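Nostell Two-Arm Bench Kit, with Stisteck table scene
For home builds and shared workshops 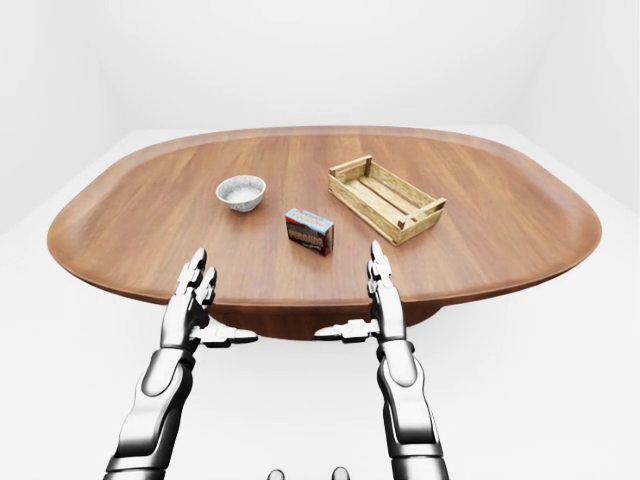 What you get
Plans and fasteners for a pair of humanoid hands on forearms, left and right, plus a matching simulation scene: rimmed wood table, bowl, upright box, slatted crate. Props load as separate models and can be swapped.

Specifications
Arm mounting width: 600 mm
Table length in simulation: 1300 mm
Power supply: not included
Part number: 1621

Notes
Check thumb clearance in simulation before powering the arms. Rev. 101 wiring harnesses need the adapter. Build questions go to Eleri Sayce.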